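Workshop notebook, Materials Section
December, entry opened 08.40
Entered by: I. Falcão
Present: L. Iordache, F. Pasaribu. K. Dalen from 13.00.

Subject: limewash trials for the north wall of the Haugland storehouse, second series

The first series was closed last month and the panels have been moved to the covered rack in the yard. They are to stay there until the end of winter and should not be wiped or brushed. The labels on the lower row have begun to lift and Mr Pasaribu has re-tied them with string.

The second series uses the Duvau putty throughout. The tub was opened this morning. The standing water was clear and was poured off into a clean bucket, and the putty beneath was smooth and firm with no grit that could be felt between the fingers. The lid had been stored without its inner seal. Whoever closes the tub next is asked to put the seal back and to leave a layer of water over the putty.

Base mix: 500 g putty to 2000 ml water, added in four parts and whisked after each. The mix was passed through the fine sieve, then the sieve was rinsed and the mix passed through again. Very little was left behind on the second pass. Weight of the first batch in its pail, lid off: 1385 g over the weight of the second. The two were meant to be equal, and the difference was traced to the pail, the older pails being a good deal heavier than the new ones. All pails are now marked with their empty weight on the handle side.

Three mixes were prepared from the base. Mix A is plain. Mix B has 40 g of raw tallow melted into it while the putty was still warm from the water bath. Mix C has casein, made up by Mr Iordache according to the sheet left by Mr Nordin. The sheet gives the quantity of casein as "a level scoop". The scoop has not been found. Mr Iordache used the small brass measure and recorded its capacity on the back of the sheet, and I have written to Mr Nordin to ask what scoop he had in mind.

Panels were dampened with the hand sprayer until the surface darkened evenly, left for ten minutes, and dampened again. The first coat was applied with the long-haired brush, working crosswise. On all three mixes the coat was nearly transparent when first applied, as it should be. Colleagues who have not worked with limewash before are reminded that the whiteness comes up as the coat dries, and that the usual fault is to put on too much in order to see a result at once. Panel B3 was overloaded in this way at the top corner and will probably craze. It is being kept in the series as a record of the fault.
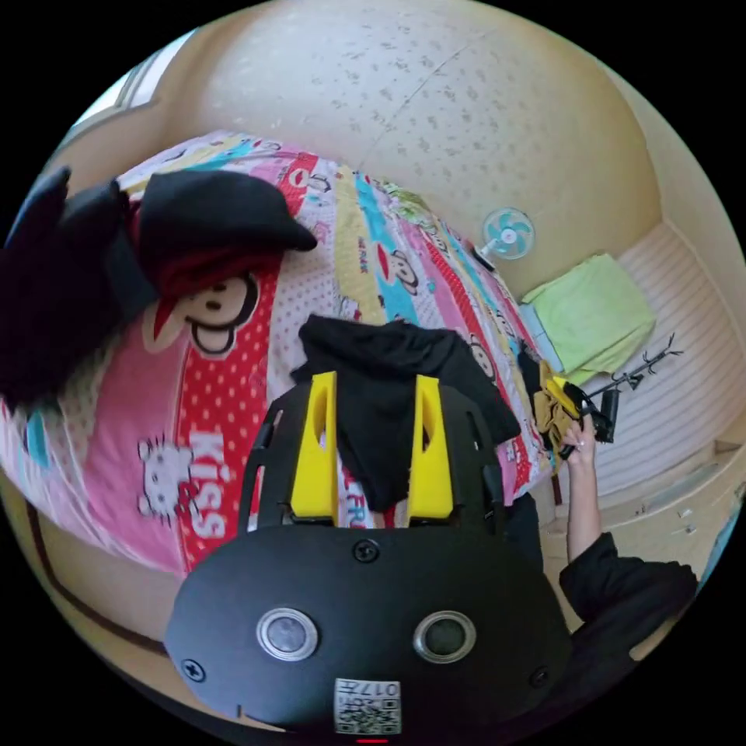 Unit 017, yellow fingers.

Second coat, 14.20. Mr Dalen applied the second coat to the A and B panels and I applied it to the C panels. Mix C had thickened on standing and smelt strongly. It was loosened with a little of the water from the putty tub. The B panels shed the dampening water in beads, as tallow mixes will, and the second coat did not take well on two of them. Mr Dalen is of the opinion that tallow should be kept for the last coat only. I agree, and propose that a further set, to be called B2, be made with two plain coats beneath.

The room heating was turned down at midday, the morning panels having dried too quickly at the end nearest the radiator. Damp sacking was hung over the rack for the afternoon. If the sacking drips onto the panels it must be wrung out again, as drip marks were the reason two panels were lost from the first series.

The owner's agent for the storehouse has asked whether a tinted wash could be offered. Grondum sent a small packet of yellow ochre some time ago and it is in the dry cupboard, second shelf. No tint is to be added until the plain series has been assessed. The agent has been told this by letter.

Rub test on the first-series panels, dark cloth, ten strokes: A panels left a slight dusting, C panels left almost nothing, B panels left a greasy mark that was hard to judge. Mr Pasaribu suggests a black felt in place of the cotton, and has a piece large enough for the whole series.

Matters outstanding:
Reply from Mr Nordin concerning the scoop.
New goggles. The two pairs on the hook are scratched, and quicklime is not to be handled with them.
Prosix invoice for the brushes, which lists six where four were received. Passed to the office.
B2 panels to be cut and keyed.

Third coat due tomorrow morning, after dampening. Sacking left in place overnight. Water bath switched off at 16.50 and checked by Mr Dalen.

I. F.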